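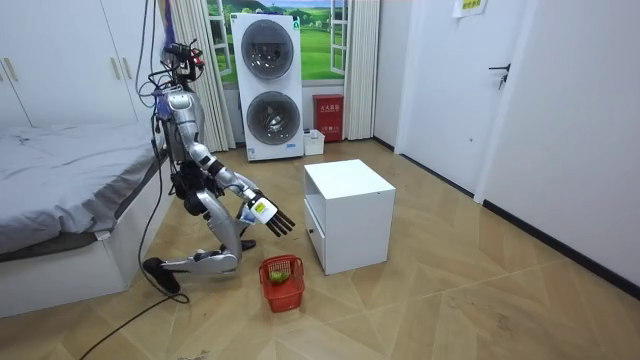

Six weeks into the new job and I've finally stopped telling people I "work with AI", mostly because my mum thought it meant I was writing chatbots. What I really do is help collect demonstrations, which means somebody guides the robot through a chore, we record it, and then we do it again until the learning side at Kanus has enough to chew on. This month's chores are all bedroom ones. The one I've been living with starts with the robot down on its knees by the bed and the red basket on the floor in front of it, and the hand has to get itself over the top without clobbering that looped handle. I have strong feelings about that handle now!

The target for the basket task is 634 good episodes. Good is the word that hurts. I used to think an episode was good if the job got done, and then Stefaniia Kuzmenko sat down with me in my first week and went through a batch of 50 of mine, and threw out 7 before lunch. In every one of them I'd got there in the end. But I'd dithered. I'd stop halfway, think about it, wiggle the wrist, have another go. Watch enough of that and the model decides that dithering is part of the chore (she showed me an old policy doing exactly this, hovering over a mug like it had forgotten why it came into the kitchen).

So now I have a little routine. I decide on the whole reach before I press record. If I fumble, I carry on and fix it properly, then tag it as a recovery, and those get kept in their own folder. Aqeel Minhas is very keen on recoveries. His view is that a robot which has only ever seen tidy grasps has no idea what to do after an untidy one, and he'd like 40 of them per task, please, real ones and not acted. It's surprisingly hard to make mistakes on purpose without it looking like bad theatre, so I've stopped trying and just let them come. They come.

The other thing I didn't expect is how much of the day goes on moving stuff. We shift the basket between takes, a hand's width one way, a bit of a turn, closer to the knee, further off. Otherwise you end up with a robot that's brilliant at one exact spot on one exact floor. I got lazy about it in September and ended up with a whole afternoon where the basket had basically not budged, and it all had to be done again. Fair enough, but I sulked on the bus home.

We log everything in Somura, which is fine apart from the notes box, which eats anything with an apostrophe in it. My notes have become very formal as a result. "Grasp did not hold. Operator was too quick." I sound like a Victorian doctor.

Next up is opening and shutting drawers, and after that bedding, which everyone who's done it before pulls a face about. If you've recorded anything with cloth and have tips on keeping the takes consistent, do leave me a comment. I'll take whatever you've got.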